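Disassembly planner sync, August
Notes by Malsha (I drew the short straw again, sorry in advance for the tangents)

In the room: Menaka Bepari, Marisol Ospina, Rokeya Sheikh, me. Tumaini Bakilana on the call from the Plestell office, with a lot of echo until we made him switch headsets.

Started at 10, Menaka chairing.

Leftovers from last time

The Wunivar upgrade is in on both workstations. Rokeya did it, it took her most of an afternoon, and the only thing that broke was the log viewer, which now sorts runs by name again instead of by start time. She has a patch. Marisol wants it merged today because she keeps opening the wrong run and getting mad at numbers that aren't hers.

Naming of grasp poses: still not settled. We have "caddy_top", "top_caddy" and "caddy_upper" all living in the same config, and two of them are the same pose. I said I'd clean it up last month and I didn't. Still mine.

Drive removal, where the planner is

Marisol walked us through this one and it took up most of the hour. The short version is that the planner now treats the drive and its caddy as one body from the moment the gripper closes. Before, it was only checking the gripper against the case and letting the drive tag along for free, so it would happily plan a sideways move right after the pull with a whole hard drive hanging down below the fingers. Fine in the viewer, not so fine near a motherboard!

With the attached body in, the exit path goes straight up along the caddy rails first and only gets to translate once the bottom edge clears a height plane she set by hand. Tumaini asked why by hand. Marisol said the case model we have is a box with a hole in it and she doesn't trust it for anything finer than that. Long back and forth. Tumaini would like the plane to come out of the perception side, Marisol would like that too but wants something that works this month. We're keeping the hand-set plane, with a parameter so it can be swapped out later. Marisol will write down what the number is measured from, which right now only she knows (I asked, it's the tabletop).

Planning time came up as well. The cap is set at 3 seconds and the attached-body version bumps into it more than the old one did. Menaka asked if we could just raise it. Rokeya would prefer to seed the search with the last good path, and I'm with her, raising the cap always feels great for a week. Rokeya to try seeding on the recorded starts before we touch the cap.

Cables

Oh boy. The cables are not in the collision model at all, and everyone agreed that's the biggest hole we've got. Tumaini has been testing a coarse version where the point cloud inside the case gets turned into a keep-out blob. It does catch the power bundle by the cage. It also catches the cage, which means the planner decides the drive can't be reached and gives up, so that's a bit of a problem. He thinks he can carve out a corridor around the blue release parts and let the arm in that way.

I asked whether blue is really a safe thing to key on, what with the SATA cable being light blue and the long expansion slot on the board being dark blue. Tumaini had been hoping I wouldn't bring that up. He'll add a shape check and send around the masks. Menaka also reminded us that not every case has blue caddies, and we should be careful about building the whole segmenter around one tower we happen to know well. Agreed, but we're finishing this one first.

Shiny table

Same complaint as ever, the ribbed aluminum gives us bright stripes and the depth comes back with holes in it. Rokeya tried masking out everything outside the case outline before the depth filter runs. She likes it. Marisol's worry is that the loose bracket beside the case then disappears from the map completely, and the gripper has to know about it if we ever route on that side. We ended up with two masks, one tight for finding parts and one loose for collisions. Rokeya owns both (she volunteered, I have it in writing now).

Confidence threshold

Drive detection stays at 80 percent. I wanted to lower it, got outvoted, moving on.

Two arms, one clock

The Humier scheduler still hands out moves as if only one arm lives in the cell. The quick fix was a lock on the space above the case, so one arm has to be out before the other gets permission in. Works as a stopgap, but it makes everything very stop-and-go. Menaka asked for a proper look at time-stamped reservations. I'm taking that, and I'll talk to Tumaini first because he wrote something close to it for the Bhuiyan job and I'd much rather steal than start over.

Marisol also wants the lock state written into the run log. Right now when an arm pauses you can't tell whether it's waiting its turn, waiting on the planner, or stuck. Yes please. Small change, Rokeya will put it in with the log viewer patch.

To do

Malsha: grasp pose names (for real), reservation proposal, talk to Tumaini
Marisol: attached-body branch up for review, document the height plane
Rokeya: seeding test, tight and loose masks, log viewer patch with lock state
Tumaini: corridor around the release parts, shape check, masks to everyone
Menaka: ask the other site which towers they can lend us, so we get some caddies that aren't blue

Any other business

Tumaini asked if we could move the start later, since 10 is right on top of his other standup. No objections from anyone, Menaka will send a new invite. I also put in a plea for someone else to take notes next time, and there was a very sudden interest in laptops. Marisol cracked first, so it's her.
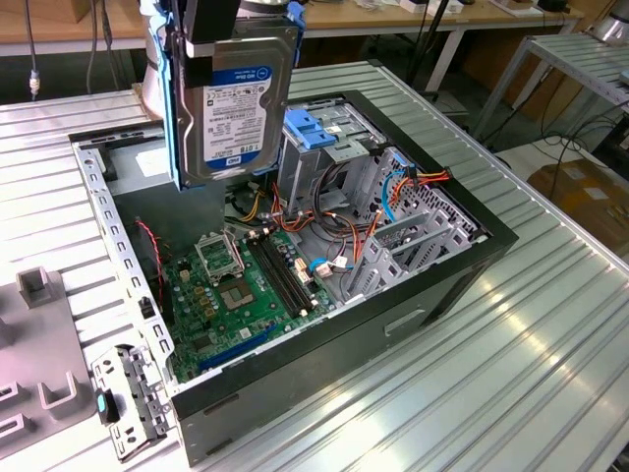
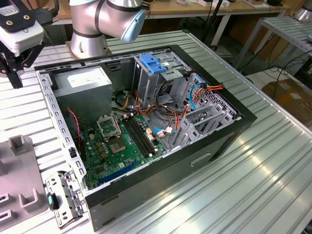

The tower on its side with the panel off, CPU socket empty. First picture: drive in its blue caddy, held over the open case.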